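Hineck Metal Drop-Off: Frequently Asked Questions

Who can use the drop-off?

Anyone who lives in Hineck or Kollora, and any small business with a shop address in either town. Bring a utility bill or a driver's license the first time. After that we have you on the list.

When are you open?

Hours are posted at the gate and change in October, when we close at 4 p.m. The scale shuts down 20 minutes before closing.

Do I need an appointment?

Not for a car or pickup load. For a trailer, call ahead and ask for Dragica Leka at the front desk. She will give you a time when the loading side is clear.

What do you take?

Steel, iron, aluminum, copper, brass and stainless. Appliances are fine if the doors are off. Bed frames, fence posts, gutters, bike frames, pots and pans are all fine too.

What don't you take?

Gas cylinders, paint cans with paint in them, car batteries, fluorescent tubes, or anything with oil still in it. Pedus Road Transfer Station takes batteries and tubes. We don't know their current fees, so check with them.

Does painted or coated metal have to be stripped?

No. Paint, enamel and powder coating can stay on. Rubber grips, plastic end caps and wood handles need to come off. If you can't get a cap off, cut the last inch of the tube with it and throw that piece in the trash.
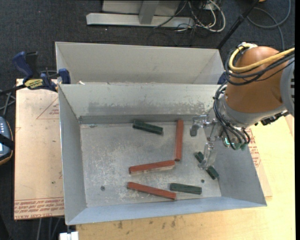
Photo: Borislav Vidmar

How should I sort a mixed load?

Use a magnet. If it sticks, it goes with steel and iron. If it doesn't, keep it separate and we will sort it at the counter. Small pieces should come in a bucket or a box, not a bag. Sharp ends go through bags.

How long can pieces be?

Seven feet. Longer stock has to be cut before you get here. We don't lend saws or torches and we can't cut for you.

Do you pay for scrap?

Yes, for loads over 13 pounds. Prices follow the market and are written on the board by the scale each morning. We do not quote prices by phone. Copper and brass are paid by check only, mailed to the address on your ID.

What is the heaviest load I can bring?

The floor scale reads up to 2000 pounds. Anything heavier has to go to the Halilović yard, which has a truck scale.

Can I take things home from the pile?

No. Once a load is weighed it belongs to the yard. If you are looking for material for a school or art project, write to Bimla Gautam at the office and say what you need and how much. She answers within a week in most cases.

Can someone help me unload?

İlker Uysal runs the forklift and can lift anything on a pallet. Hand unloading is up to you. Wear gloves and closed shoes. Children and dogs stay in the vehicle.

I left something in my load by mistake. Can I get it back?

Call the same day. Bins are emptied at closing and we can't search them after that.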